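About Olenis

Olenis collects and prepares demonstration data for teams that train household robots. The company operates from a single site in Nerisgate, where 14 operator stations are used to record people guiding two-armed robots through everyday tasks. The resulting examples are reviewed, labeled and delivered to clients for use in learning systems.

Our History

The company began as the data section of Vukadinović, an engineering office that built control software for warehouse lifts. Its staff had been asked to supply examples of cups being moved from a shelf to a table, and found that very few suppliers could provide them in a consistent form. Olenis was set up as a separate company to do this work full time. Vukadinović remains a shareholder and continues to maintain our station hardware.

What We Do

Each project starts with a written task sheet agreed with the client. The sheet states the starting position of the robot, the items involved, the result that counts as complete and the conditions under which an attempt is to be set aside. Operators practice a task before any of their work is kept. A second member of staff reviews every recorded attempt and marks it as accepted, accepted with a note, or rejected. Rejected attempts are stored separately and are available to clients who wish to study errors.

Our current catalog covers 162 tasks. Most concern kitchens and dining areas: setting out plates, closing drawers, moving utensils, wiping surfaces. A smaller group concerns laundry and the storage of shoes and coats.

Simulation

A large share of our examples is gathered in simulated homes, using Clodar, our in-house collection software. Clodar holds 567 room layouts, which differ in wall color, flooring, furniture, counter materials and the small items placed on them. Operators work in these rooms with the same hand controls used at the physical stations, so that records from both sources follow one format.

Viewpoints are varied as well. A learning system that has been trained only on level, centered views may perform poorly when its camera is mounted at an angle or when part of the robot's own body blocks the view. Clodar therefore records from several positions on and near the robot, including steeply tilted ones in which the body panel covers much of the room.
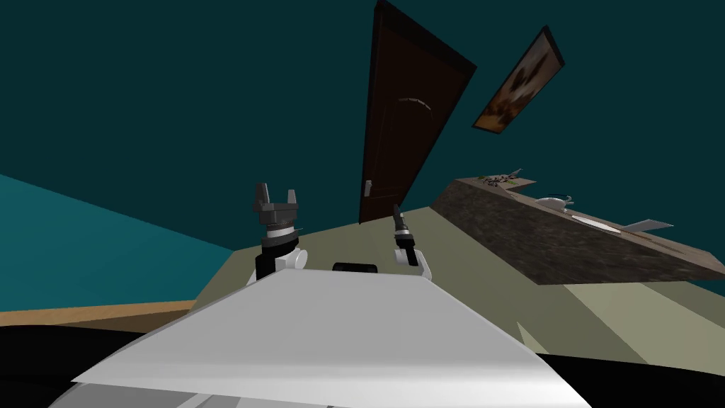
Clients may request a particular set of viewpoints or receive all of them. Layouts are revised every March, and layouts withdrawn from use remain available to clients whose projects began with them.

Our Operators

New operators complete 2 weeks of paid training before joining a project. No background in robotics is required. Shifts include scheduled breaks away from the controls, and operators rotate between simulated and physical work.

Data Handling

Recordings made at our physical stations show the robot and the work area only. Client task sheets are kept confidential and are not shared between projects.

Working With Us

Research groups and manufacturers are invited to send an outline of the tasks they have in mind through the contact form. Visits to the Nerisgate site can be arranged by appointment, with tours starting at 10 a.m.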